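Ticket 1838, Zelenák workshop, corrugated bench top
Opened by: Beatrice Minja
Status: open (was closed 24/09/2026, reopened by me)

**Reported problem**

Flat parts don't sit flat on the ridged metal top. They rock when you press a corner. Golent support says the panel is within tolerance and the parts must be warped. I have my doubts.

**Tried so far**

1. Checked the part on the glass plate in the office. No rocking at all. So much for "warped."
2. Loosened the rail, pushed the panel back, tightened it again. Golent's idea. No change that I could feel.
3. Wiped the grooves out with a dry brush. Libor swears this fixed it. It rocked again for me after lunch, so I'm not counting it.
4. Put a straightedge across the ridges, 35 cm in from the rail. I could see light under it near the middle. Boris says that's the straightedge. Fine, we'll borrow another one.
5. Laid the gray plastic board on the ridges, lined up with the rail, as the Golent sheet tells you to. The sheet says the board "evens out the surface." I'd like to know how, if it's resting on the same ridges.
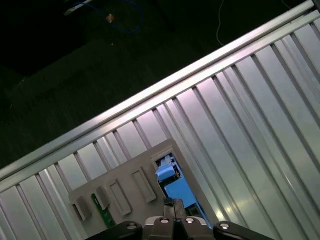
**Still to do**

- Repeat step 4 with a straightedge we trust.
- Get the blue and white cables off the floor behind the rail. Nothing to do with the rocking, but Oldřich has asked twice.
- Ask Golent for the tolerance in writing. "Within tolerance" with no number isn't an answer.

Please don't close this again until the second straightedge reading is in here.

B.M.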